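Chapter 7
Designing Boss Encounters

Learning Objectives

After reading this chapter, students should be able to:
Define a boss encounter and explain its place in the structure of a level.
Describe how an attack is announced to the player before it lands.
Plan the phases of an encounter on paper before any part of it is built.
Record and interpret the results of a play test.

Key Terms

arena, opening, phase, recovery, retry distance, wind-up

7.1 What a Boss Encounter Does

Most action games ask the player to learn a set of moves over time. A jump is introduced in a safe place, then used over a gap, then used over a gap with an enemy on the far side. A boss encounter comes at the end of such a sequence and asks the player to use what has been learned under pressure. For this reason, the designer of a boss should begin with the level that leads up to it. An encounter that depends on a skill the player has never practiced will be felt as unfair, even when its attacks are slow and its health is low.

The term "boss" is used in this book for any single opponent, or closely linked group of opponents, that must be defeated before the player may continue. Optional opponents of the same size are treated separately in Chapter 17. The two kinds have much in common, but a player who can walk away from a fight will accept a higher level of difficulty than one who cannot.

Throughout Part Two, the main case study is Rultine, a side-scrolling adventure game built for use with this course. The player controls a lamplighter who travels through the flooded city of Briria. The first boss, the Warden of Prinanero, guards the bridge at the end of the second district. By that point the player has learned to jump, to strike downward, and to dash through a narrow gap. The Warden tests all of these, and the dash most of all.

7.2 Announcing an Attack

Every attack can be divided into a wind-up, a strike, and a recovery. During the wind-up the boss takes a pose, makes a sound, or changes color. During the strike it can do harm. During the recovery it is open to a return blow. New designers tend to spend most of their effort on the strike. Players, however, spend most of their attention on the wind-up, and a fight is usually judged by how well that part can be read.

The poses used for different wind-ups should be easy to tell apart in outline alone. A useful check is to fill each pose with solid black and view it at the size at which it will appear during play. If two poses look alike, one of them should be redrawn. Sound may support the difference but should not carry it alone – many people play with the volume off, and some players cannot hear the cue at all.

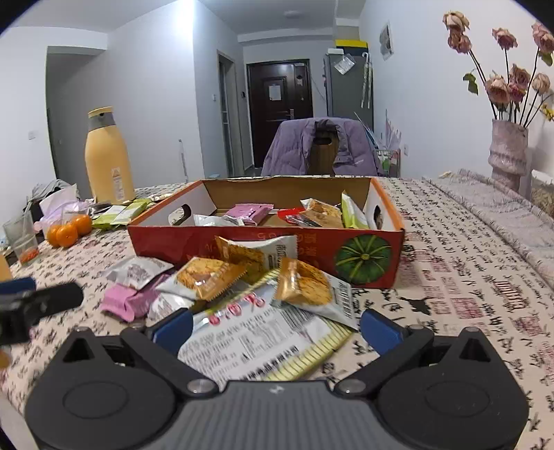

Length is the second concern. In an early build of Rultine, the Warden raised its hammer for 17 frames before bringing it down. Students who tested that build could name the attack afterward but could seldom avoid it. The wind-up was made longer, and the hammer was held still at the top of the swing for a short time. No other change was made to the attack. Exercise 7.2 asks students to compare the two builds and to describe the difference in their own words.

7.3 Phases

A phase is a part of the encounter with its own set of attacks. The change from one phase to the next is most often tied to the health of the boss. The Warden has 202 points of health and two phases. When half of its health is gone, it breaks the center of the bridge, and the arena becomes two platforms with a gap between them. The hammer attack remains. What changes is the ground on which the player must answer it.

It is good practice to carry at least one attack over from the first phase to the second. The player then enters the new phase with some knowledge already in hand. An encounter whose phases share nothing is, in effect, several encounters placed end to end, and it should be planned and tested as such.

Retry distance must also be settled at this stage. The term refers to the time between a defeat and the start of the next attempt. In Rultine the nearest lamp stands just outside the bridge gate, and the opening scene with the Warden plays only once. The planning sheet at the end of this section includes a line for retry distance, which should be filled in before the first test is held.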